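ホーム 新着 短編 作者一覧 お問い合わせ

小さな手の来た日
2021年4月28日 文・アンジェリカ・エスピリトゥ
読了目安 3分

一 試用

ミムホルム社の卓上アーム「グラコン」を25日間試せることになり、ペルラは説明書を膝に広げたまま、もうお茶を二杯も飲んでいた。ラミルが電話口で、まずは軽いものからですよ、と何度も念を押すので、はいはい、とそのたびに頭を下げてしまう。 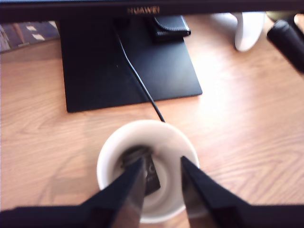

月々の料金のことは、ラミルが帰りに寄ったときに相談するつもりだった。安くはないけれど、手首を痛めてからというもの、小さな物をつまむのがどうにも億劫なのだ。黒い二本の指が白い紙コップの口へ向いているのを見ていると、亡くなった母が梅干しの壺をのぞきこむ姿を思い出して、なんだか急に親しみがわいてきた。中の黒い小さなものは、内側にもたれている。「ゆっくりでいいのよ」とペルラは声をかけた。

返品の締め切りも、忘れないうちに予定表へ書いておかなければ。机にはオレンジ色の柄のはさみも、葉のよく茂った鉢植えもあって、次は何を頼もうかしらと考えるだけで、ずいぶん楽しいのだった。

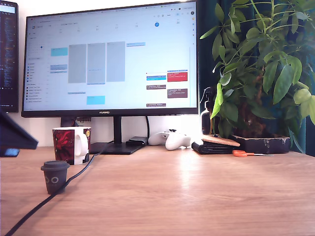 二 ラミルの訪問

呼び鈴が鳴ったのは、三杯目のお湯を沸かしているときだった。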